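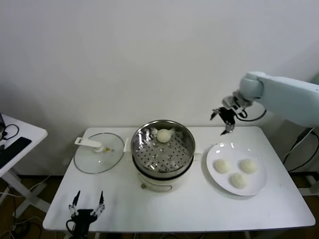
Man-sik Kwak asked after our June report whether the north elevation at Cakbridge would be sealed before winter, and whether the money set aside for repointing was enough. The answer to the first is yes, in part. The answer to the second is below.

Progress report to the Flumero fund, October 29, 2020

Masonry repairs
We have repointed 507 square metres of brickwork in lime mortar, leaving 169 square metres on the stair tower. Ten bricks on the parapet had to be replaced and were matched from the yard at Drikeck. Cement mortar from an earlier repair was harder to rake out than we allowed for, and two joints were widened by the grinder. These have been made good by hand. 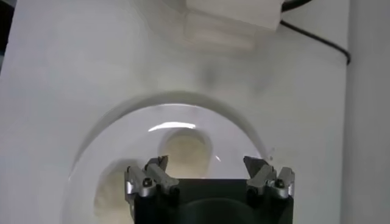 Clear bowl on a white surface.

Sealants
Old sealant has been cut out at all the window heads on the north side. The new joints have backing rod and a low-modulus silicone. Kuo carried out the pull tests: seven passed and one failed at the sill, where the primer had been missed. That joint was redone and will be tested again.

Damp readings
Readings inside the north wall are lower than in June, but the corner by the downpipe is still wet. The hopper is cracked — we have ordered a new one in cast iron. No coating will go on that corner until the wall has dried.

Costs
Repointing is £170 over its budget line, all of it labour for the cement removal. We ask to move this sum from scaffold hire, where there is enough left to cover it.

Next period
Stair tower repointing, the new hopper, and the repeat pull test. The scaffold on the north side stays up until the test result is in.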